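Carine kids' smartwatch, pink strap: my review after one season

I bought the Carine watch for my daughter in April, from a small shop in Drosville. She keeps it together with her bracelets and charms in a cardboard box, so it has to survive some rough company.

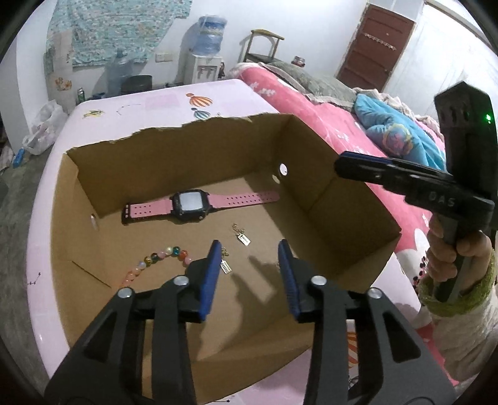
By Pin-yu Kuo
Posted 1 November 2021 in Kids & Accessories

The strap is the best part. It is soft silicone with holes along the length, and it fits a thin wrist without pinching. My daughter uses the second hole now, so there is space to grow. I wash it with hand soap and the pink color did not fade.

The square face is large enough for a child to read. Outdoors I find the screen too pale – in strong sun she must cover it with her hand. The battery lasts over 10 hours for us, which means charging every night.

She likes to wear it next to a bracelet of round beads, and I worried about scratches. The glass is still fine. The small metal charms are a bigger risk, I think, and I would give the watch its own pouch.
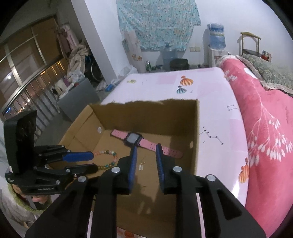

What I would change

The buckle is stiff. A child of six cannot close it alone, and mine still asks for help in the morning. The manual is also printed in very small letters.

If you want a present for a child who likes jewelry, the watch goes well with small things such as butterfly charms and a beaded bracelet. We put ours out on the table to choose what matches, and this takes longer than getting dressed.
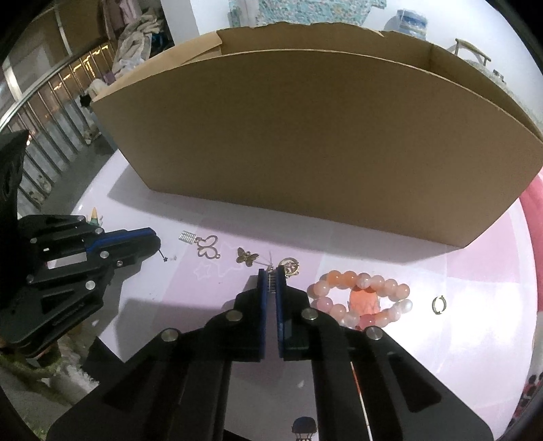
Hoxha: We have the same watch and our buckle got easier after a few weeks. Did you try a strap from another maker? The Trundden one fits, but it is a bit wide for small hands.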